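Workshop Phone Tips: What Works and What Is Mostly Sales Talk

Every few months somebody tries to sell me a better way to answer the phone in a one-person repair shop. I have tried plenty of them. Most of the advice you read on this comes from people who sell phones, so take it with some salt, mine included.

Start with where the phone sits. The usual tip is to mount it by the door so you can see who is coming in while you talk. I did that for a year and missed calls all day long, because the belt sander is at the other end. Put it within two steps of where you stand most. If you have a cordless handset, screw a hook into the side of the bench and hang a cheap pouch on it. Glue dries on buttons and does not come off.

Loud ringers are oversold. I bought a Josodel bell that was supposed to cut through machine noise, and all it did was make me jump while holding a chisel. A flashing lamp plugged into the line works better if you wear ear protection, and you should be wearing ear protection. Set it at eye height, well away from the window. In full sun you won't see it.

Dust gets into everything with a jack on it. The wall plates with little sliding covers look like a good answer, but the covers stick after one winter. Painter's tape over the unused jack does the same job for nothing. For the one you do use, blow it out gently when you change the sander bag. Don't spray cleaner straight into it, whatever the label promises.
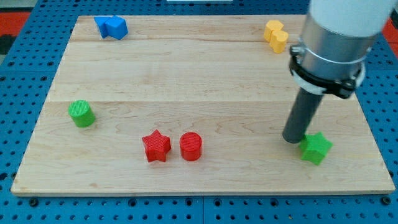

Extension cords for the base station are another place where money goes to waste. A Khan surge strip cost me $47, and I can't say it has done anything the old one didn't. Buy a plain one from a brand you can look up, with a switch, and write the date on the back. Keep it off the floor. Never run the phone cable alongside the cord for the compressor if you can help it. I had a hum on the line all through February and paid for a service visit before I moved the cable nine inches to the left. The hum went away. Maybe it was the cable and maybe it was the weather, but I left it there.

About voicemail greetings: short. People who call a shop want to know if you are open and when you will ring back. Skip the music. A customer of mine, Adi Siregar, told me my old greeting was so long he had hung up on it twice and gone to the place in Justumberg.

Do you need a second number? The Flulance salesman told me I did. He also told me the average small shop loses $3,605 a year in missed calls, and when I asked where that figure came from he changed the subject. I kept one number and wrote down every missed call on a pad for a while. Nearly all of them were people selling things. Try the pad before you sign up for a monthly plan.

A few smaller ones:

Use pencil for phone notes. Pens clog with sawdust.

Wipe the handset with a barely damp cloth. Wet wipes left mine sticky.

If the cord to the handset is kinked, unplug it and let it hang overnight with a clothespin on the end. It helps some. A new cord helps more.

Label both ends of every cable. Masking tape falls off, so wrap it all the way around and fold it back on itself like a flag.

Batteries for cordless handsets do not last as long as the package says. Replace them when a full charge won't get you through the afternoon, and try the no-name ones first. I haven't noticed a difference yet.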